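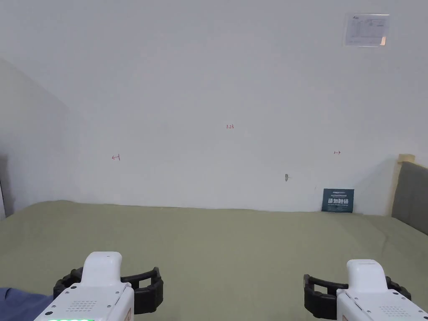 What Is Cloth Made Of, and Why Won't It Lie Flat?

Home > Kids > How Stuff Works > Around the House

Cloth is one of those things you are almost always touching. You are probably sitting on some now. Unless you are reading this in the bathtub, you are wearing some too.

So what is it? Mostly, it is thread. Very long, very thin thread that has been talked into staying together.

Over, under, over, under

The most common way to do the talking is called weaving. First, a lot of threads are stretched side by side, like the strings on a guitar. These are the warp. Then another thread goes across them, over one and under the next, all the way to the far side. That one is the weft. It turns around and comes back, and it keeps doing this for much longer than you would have the patience for.

Look closely at a dish towel and you may be able to see the crossings. In one we borrowed from the kitchen at Trurkeck, we counted 63 threads in a strip as wide as a thumb. It took three tries and an argument.

T-shirts are different. They are usually knitted, which means the thread goes in loops. Loops can stretch, and that is how a T-shirt gets over your enormous head.

Where the color comes from

A lot of cloth starts out a dull cream color, like old oatmeal. Dye changes that. Olive green is a popular choice for covering big flat surfaces. It is the color of army tents, pickles and the sofa at your great-aunt's house, and it is very good at not looking dirty. Whether it is dirty is a separate question.

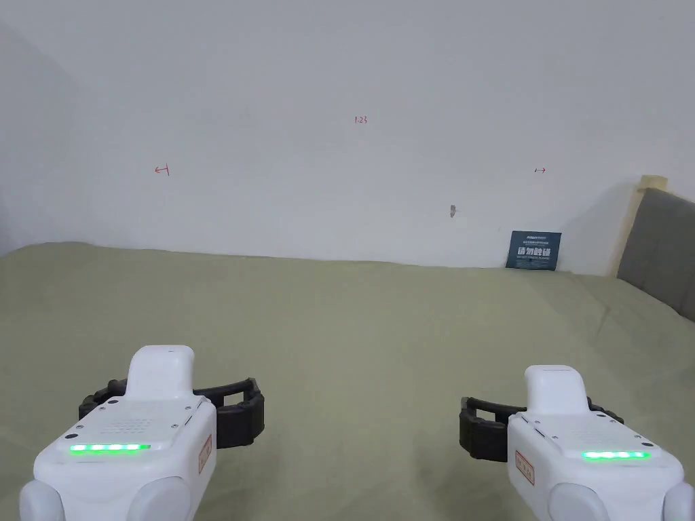

Olive-green cloth, spread out wide against a white wall.

The trouble with wrinkles

Fold a piece of cloth and leave it for a week under 16 heavy books. The threads get bent, and many of them will stay bent when you open it up again. Cotton is especially stubborn.

Heat and a little water help the threads relax. That is all an iron does. It is a hot, flat weight with a high opinion of itself, so ask a grown-up to drive it.

Try it yourself

1. Find an old scrap of woven cloth. Ask first. "Old" means different things to different people.
2. Pull one loose thread from the edge.
3. Keep pulling threads until you have a fringe.
4. Now try to put them back.

Let us know how step 4 goes.

More in Around the House
Why Do Socks Get Holes?
What's Inside a Pillow?
8 Things Made of Wool
How Does Soap Work?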